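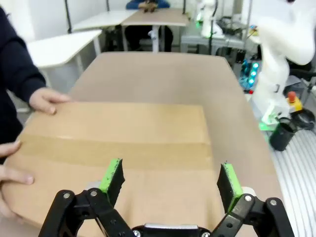

Subject: Re: [sultum-swap] wide flat boxes, and which tape are you all using?

Hi everyone,

Okay, I finally have time to sit down and answer this one properly, and I have opinions! Quoting the original so the digest people can follow along:

> I'm putting together my stuff for the May swap and I've got a bunch
> of wide, flat boxes this time (placemats, calendars, a couple of
> framed prints). Last year two of mine popped open along the middle
> seam before they even got to Leltanitz. I used the clear tape from
> the dollar store, one strip, straight down the seam. Is everybody
> using the brown stuff now? And do you run it over the ends or stop
> short? I don't want to use up a whole roll on 12 boxes.
>
> Also, does anyone pack these standing up? My table is tiny.

First, the tape. Yes, I switched to brown a couple of years ago and I'm not going back. The clear stuff I had would split down its length whenever I tore it, and then I'd spend ten minutes picking at the roll with my thumbnail looking for the end. The brown I buy comes from Sadowski, the packaging place out past the feed store. They sell it in threes, and one roll gets me through the whole swap with plenty left for birthdays.

One strip along the seam is fine for light things, but go past the ends! On a flat box I bring it down each side by about the length of my finger and press it hard. If your strip stops right at the edge of the top, the flaps have nothing holding them at the corners, and I'd bet that's where yours let go. For the framed prints I'd do the seam plus one strip across each end, like a capital I.

Now the part I think matters more, which is holding the thing still. A wide carton slides all over the place when you pull tape across it. I keep one hand flat on a back corner with my fingers spread out and pull with the other, and when the flaps don't want to meet I get my kid to squeeze the sides in while I go. If you're by yourself, put a heavy book on the far end of the lid and move it along as you get there. Also a damp dish towel under the box, wrung out really well, if your table is slick like mine.

Standing up, no, I wouldn't. I tried it with the Lemon calendars (the ones with the fruit prints, some of you got one) and everything slumped to the bottom edge and the corners got chewed up. Flat on the floor is better than upright on a table, if your knees can take it. Mine complain.

Filling: flat boxes need less than you'd think, but they do need some. Press on the middle of the lid before you tape. If it dips, add paper. I had one cave in with another box sitting on top, and all it was missing was a few sheets of crumpled newspaper. For prints I put cardboard on both sides of the glass, cut a little bigger than the frame.

Other stuff while I'm here. I still have roughly 200 address labels from the batch we split, the plain white ones, so please take some off my hands. They don't love brown tape, by the way, so stick them on bare cardboard next to the seam. And if anyone has flat cartons to give away, I'm short 3 for the Leltanitz pile and would happily trade for labels or zucchini bread.

I'm home most evenings after 6, just write first so I can put the dog in the back.

Happy taping!
the one with the green porch

--
sultum-swap mailing list
To stop getting these, send a blank message with "leave" in the subject line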